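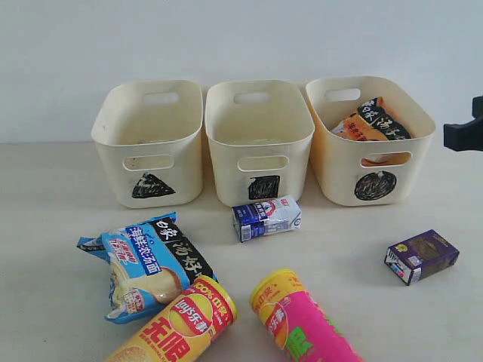 Sorting Groceries with a Tabletop Arm
Project report, Heike Baumgart
Betdale shared workshop, 12th October

1. Aim

The goal was to get a small robot arm to pick up packaged groceries from a table and put each one in the right bin. I wanted the arm to work from camera images only, with no tags or barcodes on the packages. The build had to fit on one workbench and be cheap enough to leave set up for the whole term.

2. Parts

The arm is a secondhand Sulton that the workshop already owned. I replaced its gripper with one I put together from a Hellwig motor and a pair of black fingers. A small camera sits at the wrist, and another one looks at the table from the front. The control program is called Prultateck and runs on my old laptop. I spent 525 dollars in total, most of it on the motor and the cameras.

The bins are ordinary cream plastic storage bins with handle holes. I drew a triangle, a square and a circle on the fronts with a black marker. I first tried printed labels in August, but they peeled off and the shiny tape confused the camera. The marker shapes are uneven and the program reads them fine.

3. Sorting rule

Each kind of package is tied to a shape. Noodle packets go to the circle. Potato chip canisters have a bin of their own, and milk cartons and small boxes share the one that is left. The shapes are read at the start of every run, so the bins can be moved between runs. They should not be moved during one. I did that by accident twice and the arm let go of a carton over bare table.

4. Gripping

Noodle packets were the hardest. The wrapper bends when the fingers close, and a packet lying flat gives them very little to hold. What worked best was to come straight down over the middle and close slowly until the wrapper bunched up. Packets with a raised corner were easier.

Canisters roll. If one finger touches before the other, the canister turns away and the grip misses. I added a step where the wrist lines up with the long side of the canister before going down. The fingers also got a rough covering, which helped on the smooth tubes. 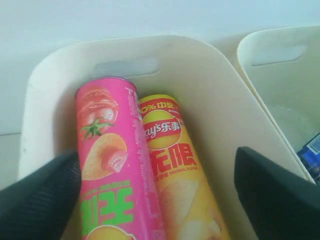 Letting go turned out to need as much work as picking up. In the first version the fingers opened above the rim and the canisters bounced. Now the arm lowers them into the bin before opening, and it checks the wrist camera to see what is already inside. Two canisters side by side are no trouble. With more than that in one bin, the fingers start to hit the walls.

5. Problems

The pale table and pale bins look very much alike to the front camera, and the rims sometimes disappear from its depth reading. I moved the lamp so that the bins cast a soft shadow, and this fixed most of it. The laptop is slow, and there is a pause of 4 seconds before each pick. The gripper motor gets hot on long runs and I have to stop and let it cool.

6. Next steps

I want to replace the motor mount, which has a crack on one side, and write a recovery step for dropped items. At the moment a dropped item stays where it landed until I pick it up by hand and restart the run. The wiring diagram and the parts list are in the project folder on the workshop computer.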